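November 29, 2018

I have been looking forward to writing this one all week! Doina Hoxha and I finally put together the coffee table for the Pladthorpe open day, and I mean a whole table with nothing on it but drinks and the stuff that makes them. White top, plenty of elbow room, tall dispensers with shiny chrome bases, proper drip trays underneath. I love a drip tray. My old setup in October was a thermos on a folded towel, so you can imagine how grand this feels. 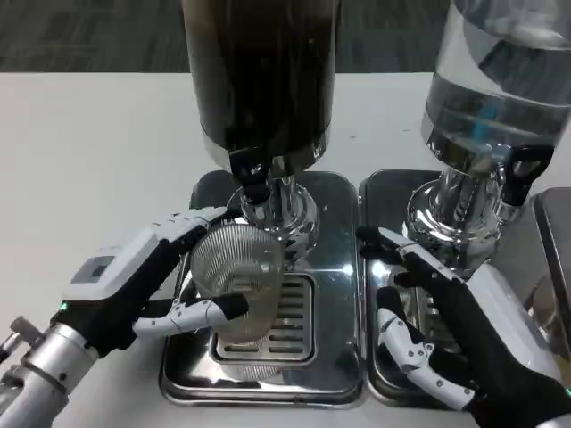 How early can you fill a dispenser before guests come? I stick to half an hour for hot coffee, and iced tea can go in whenever you like as long as the ice waits until the end.

Doina brought her ribbed glasses, and I've decided I need a set (they feel so good in the hand). Then there's the grinding, my favorite part by a mile. We're using the Murden beans from Carnari, a 400 gram bag to start, and the smell when you open it is just wonderful. I grind straight into the portafilter with a dosing collar on the rim, and that little ring has saved me so much sweeping!

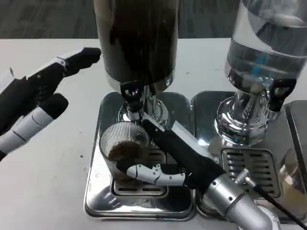 Once the grounds are in, I give the handle a light tap, level everything off with a finger and only then reach for the tamper. Doina tamps harder than I do and her shots run slower. We tried 5 each, back to back, and I still liked mine better, though she'd tell you the opposite. Next up is milk, and I have opinions about pitchers, so give me a few days.

— Selma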